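Zunthorpe council extends electronic waste drop-off program

Zunthorpe District Council has voted to continue its electronic waste drop-off program for a further two years and to open a second collection point at the Crabtree Road depot from January. The decision follows a trial at the main transfer station, where residents have been able to leave unwanted computers, screens and small appliances free of charge.
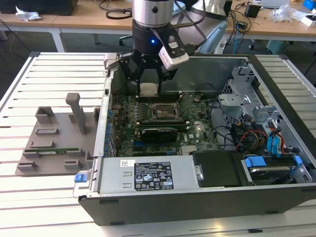
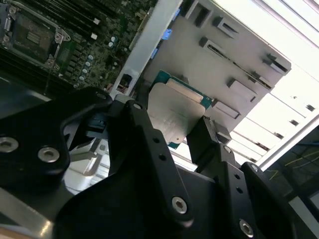
Council figures show that 817 desktop computers were received during the trial, along with a larger number of printers, keyboards and cables that were weighed but not individually recorded. Of the computers, 42 were judged suitable for repair and passed to community groups in the district. The remainder were sent for dismantling under a contract with Fornico, which also holds the council's metals recycling agreement.

Jade Sugden, the council's manager of waste services, said the response had been stronger in the outlying townships than staff had forecast.

"Many households had been holding on to old equipment for years and did not know where it could be taken," Ms. Sugden said. "The general waste bin is the wrong place for it, and we are pleased that residents have made the effort to bring it in."

Under the new arrangements, the transfer station will accept electronic items during all normal opening hours. The Crabtree Road site will operate on a smaller scale at first, closing at 4 p.m., and will not take televisions or large office copiers. Commercial operators may use either site but will be charged by weight. Households will continue to pay nothing for up to 40 kilograms per visit.

The motion to extend the program was moved by Councillor Barry Horrocks and carried by a clear majority. Councillor Dean Blackburn voted against it, citing the cost of transport to Fornico's premises and asking that a tender be called before the second year. Councillors agreed to an amendment requiring a report on haulage costs before the next budget is adopted.

"I have no objection to the service itself," Councillor Blackburn told the meeting. "My concern is that we are committing to a rate for two years without having tested the market."

In reply, Councillor Horrocks said the present contract allowed the council to withdraw with three months' notice, and that a change of contractor during the opening of a new site would risk confusion for residents.

The council will also begin a public information campaign on the safe removal of personal data. Residents are advised to copy any files they wish to keep and to erase their drives before drop-off. Those who are unable to do so may request that the drive be destroyed, and a form for this purpose will be available at both sites. Lithium batteries should be taken out of laptops and cordless tools where possible and placed in the separate marked drums. Damaged or swollen batteries must be handed directly to a staff member and must not be left on the counter.

Shufen Hao, who coordinates repair evenings at the Besia Community Centre, welcomed the extension. The centre received a share of the repaired computers and has placed most of them with students and older residents.

"There is a waiting list, and it has not become any shorter," Ms. Hao said. "What we are most often missing is power supplies and memory. People throw out a good cable with a bad computer, and we would be glad to have the cable."

The centre has asked that donors include chargers and leads with any equipment they bring in, and that these be taped or tied to the item they belong to. Computers intended for the centre should still be delivered to the transfer station, as the centre has no storage of its own.

Works to prepare the Crabtree Road depot include a covered unloading bay, new signs and a change to the entry lane. Hongjun Jin, the council's projects engineer, said the lane would be closed for short periods while line marking was carried out, and that green waste customers should use the northern gate during that time.

Opening hours, accepted items and the data destruction form will be posted on the council website before the new site opens. Printed copies may be collected from the customer service desk and from all branch libraries.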